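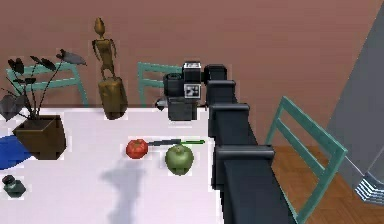 Zadow opens rental programme for table-top robot arms, with planning in simulation before the purchase

19 Jul 2019

Zadow, supplier of light robot arms for kitchens, canteens and care homes, is starting a new programme for customers who want to plan their equipment carefully before they spend money on it. The programme has the name Fanaron and is open for orders from today.

Fanaron has two parts. In the first part, the customer's dining area or preparation room is built as a computer model, and the arm is tried there with everyday things: a tomato, an apple, a kitchen knife, with furniture and plants standing near. In the second part, the customer rents a real arm for a fixed time and pays a monthly price. Only after this time must the customer decide if he wants to buy.

Why a planning step

In the past three years Zadow has talked with many small and medium kitchens. Many of them told us the same difficulty. The price of the arm was known from the first day, but the other costs came later: a stronger table, a different gripper, one more camera, some hours of an electrician. For a kitchen with a small budget, such costs can stop the whole project.

In the simulation step, our planners look at the reach of the arm over the table, at the distance to chairs and walls, and at the objects which the gripper must take. The knife is a good test piece. It is long and thin and lies flat, and a gripper which is comfortable with an apple is sometimes not suitable for a knife handle. When a second gripper is necessary, this is written in the offer and the customer sees the price before signing.

The customer receives a written equipment list at the end of this step. The list names the arm, the gripper, the camera, the markers, the mounting and the safety parts, each with its own price and delivery time. It belongs to the customer, who is free to use it also for asking other suppliers.

Prices and conditions

The simulation step costs 300 euros for one room with one table. Each additional table in the same room costs 100 euros. If the customer takes a rental contract within six months, the full amount is given back on the first invoice.

The rental of one arm with gripper and camera is 649 euros per month, with a minimum time of four months. Included are delivery, mounting, one day of training for the staff and the exchange of worn gripper pads. Not included are changes to the building and to the electrical installation. When the customer buys the arm at the end, half of the paid rent is taken from the purchase price.

We recommend that customers put also some money aside for cleaning covers and for a replacement gripper. In kitchens these parts are used more quickly than in a workshop — this should be in the budget of the first year and not only of the second.

Experience from the test phase

Before the start, Zadow has tested the programme together with Yeh, an operator of company canteens. For this test 73 tables at different sites were modelled. At several sites the result was that a smaller arm than first planned is enough. At two sites the recommendation was to wait with the purchase until the room is rebuilt, and the operator has followed it.

The computer models are made with Nindis, the planning software of Zadow. Customers can open their own model in a normal web browser, move tables and chairs, and send the changed plan back to the planners with a comment. A special computer is not needed.

Availability

The simulation step can be ordered immediately. The waiting time for a finished equipment list is at present three weeks. The first rental arms will be delivered in October. Customers who need the figures for their budget of the next year should send the plan of the room, with the measures of the table and its height, as early as possible.

Order forms and the full price list can be requested from the Zadow sales office.

About Zadow

Zadow develops and sells light robot arms, grippers and planning software for places where food is prepared and served. The company offers sale, rental and maintenance from one source.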